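Prusiva Community Meals
Progress report to the Motaung Fund
Period covered: to the end of June
Prepared by Larasati Sutanto, project coordinator

Summary

The lunch club at Millo Hall is running as planned and the second site, at Skirkance, opened in June, later than we had hoped. We served 1236 meals in the period against a target of 900. Spending is within budget on every line except transport. We are asking for one change to the grant terms, set out under Money.

Millo Hall

Lunches are served on Tuesdays and Fridays. Most people who come are over 70 and live alone, and a good number were referred by the two GP surgeries nearby. We had expected the surgeries to send us people slowly, but the link worker at the larger one has been very active and we had to start a waiting list in the spring. It has since cleared. We moved to two sittings, at twelve and at a quarter past one, and this has been easier on the kitchen as well.

The menu changes every four weeks. The fish pie and the lentil soup are the most popular dishes. The vegetable curry was not, and has been replaced with a milder one. Soft meals are now available on request, after advice from a dietitian who gave us a morning of her time. 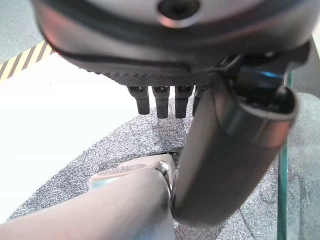

Attendance dipped during the cold spell, when the pavements on the hill were bad. We took hot meals to regulars who could not get out. This was not in the original plan and accounts for most of the overspend on transport. We would do the same again next winter and have put a sum for it in the draft budget.

Skirkance

The opening was held up by the kitchen inspection. The extractor fan had to be replaced and the landlord took a long time to agree who should pay. In the end the cost was split. The inspection was passed at the second visit.

Lunch is on Wednesdays only for now. We planned for 20 people a week and have not reached that yet. The bus stops some way from the door and several people have told us the walk is too long. We have asked the community transport scheme for a place on its Wednesday route and are waiting to hear.

The room is smaller than at Millo Hall, so people eat in small groups instead of at long tables. Those who come seem to like this, and they tend to stay on afterwards for tea.

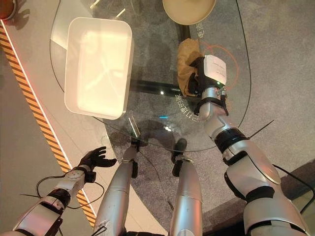
Glass-topped round table with a white tray and a beige plate.

Staff and training

The assistant cook post was filled at the second attempt. Ten kitchen helpers have passed the food hygiene course, and two more are booked on the next one. We still need a second driver.

Money

Food costs rose, mainly dairy and cooking oil, but buying dry goods in bulk for both sites has kept the line within budget. The training line is underspent. We would like your agreement to move £900 from training to transport. The full figures are in the attached sheet.

Next period

We plan to add a Friday lunch at Skirkance once the transport question is settled. The yearly survey of members will go out in the autumn, in large print and with a phone option. The gas safety check at Millo Hall is due and has been booked.

Report sent 4th August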